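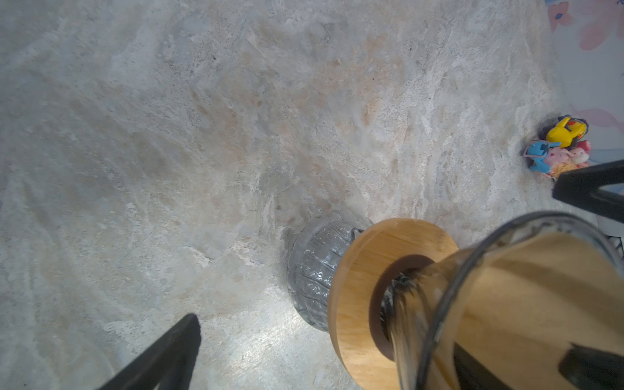 Sunday, October 5, 2025

Rain until noon. Meter in the cellar read 21 percent at the north wall, same as last week, so the new gutter on that side has made no difference yet. The joist ends read lower, and I stopped worrying about those. Moved the dehumidifier closer to the stairs and ran the hose straight to the floor drain. The Ebihara has a small tank and I am tired of emptying it.

Spent the afternoon on the back bedroom. Stripped the last of the old paper below the window – two layers, the lower one painted over. The plaster behind it is sound except for a soft patch beside the outlet, which I cut back and filled. It needs a full day before sanding. Sized the other three walls with thinned paste.

Worked out the paper on the back of an envelope. The rolls from Hosen are 21 inches wide with a 27 inch repeat, straight match. With the ceiling where it is, each drop loses most of a repeat at the bottom. A drop match would have been worse. The offcuts should cover the strip over the door. I will start at the chimney side and let the mismatch fall in the corner behind the wardrobe.

A diagonal pattern is hard on an out-of-square room. The ceiling falls toward the window, and a lattice will show it at once where a plain stripe would hide most of it. Plan is to hang the first drop to a plumb line and ignore the ceiling altogether.

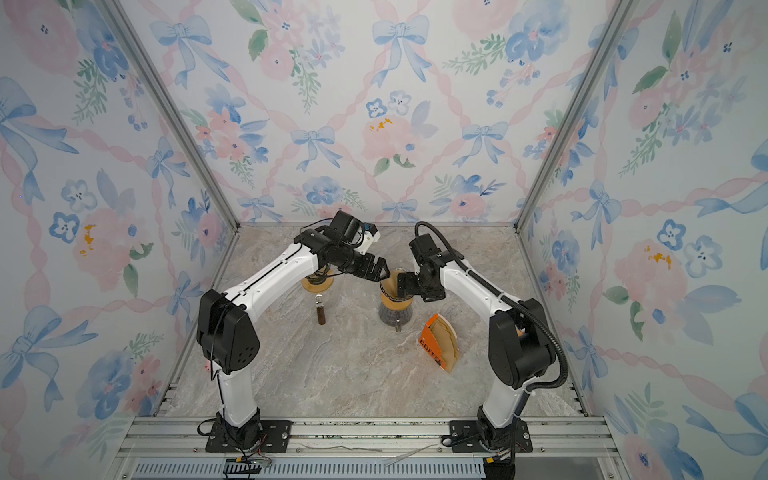 Pink roses and blue bows on a diagonal ribbon lattice.

Order for tomorrow from Flornham: one tub of ready-mixed paste, a seam roller, blades. They close at five. The Trenport branch is open later but had no rollers in January and I doubt that has changed.

Cellar again at nine: 21 still. Hygrometer on the landing 5 points lower than this morning with the window shut. Left hip stiff from kneeling. Set the timer on the dehumidifier for 30 minutes in each hour overnight – will read the wall before breakfast.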